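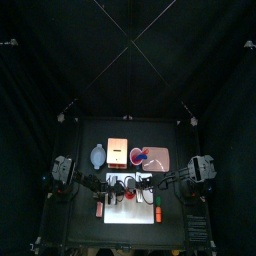 *Dark mat, household objects, an arm either side*

Hi all,

Thanks for the replies on my memory question. Quoting the bit I'm answering:

> You don't say what you use the machine for. If it's mostly photo editing, I'd put the money into a second drive before touching the RAM. What did the Vernden shop quote you?

Mostly photo editing, yes, plus a bit of video for my sister's choir. Vernden wanted 296 for the bigger memory kit, fitted, which made me gulp a bit! The same shop has a Prerar drive for 157 and I could fit that one myself (I think - there's a tiny screw involved and I'm not good with tiny screws). 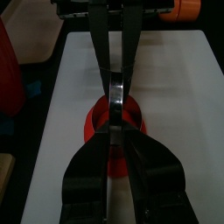 *Red ring on the tabletop, close up*

I ran the export test you suggested, on a folder of 200 raw files. It took 17 minutes with the catalogue on the old hard disk, and the memory never got anywhere near full. The disk light was on solid the whole time, so I reckon you're right and it's the drive holding everything up.
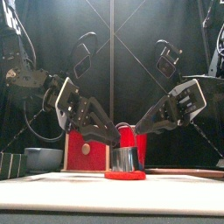 **Abelardo Palomino**
List moderator, Mosquera Home Computing Group

Two things I'm still stuck on. My board has one fast slot free, but the manual says using it switches off two of the SATA ports, and I've got the backup disk on one of them. Does moving it to another port upset Windows at all? And has anyone used Starkulix to copy a boot drive over? The free version looks fine but I'd like to hear from someone who's done it before I start in February.
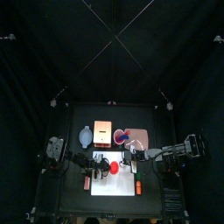 ## Old drives going spare

I've also got a couple of small SSDs in a drawer, both wiped and working. Free to anyone on the list who'll pay the postage - just reply to me off list, please.

Cheers,
Abelardo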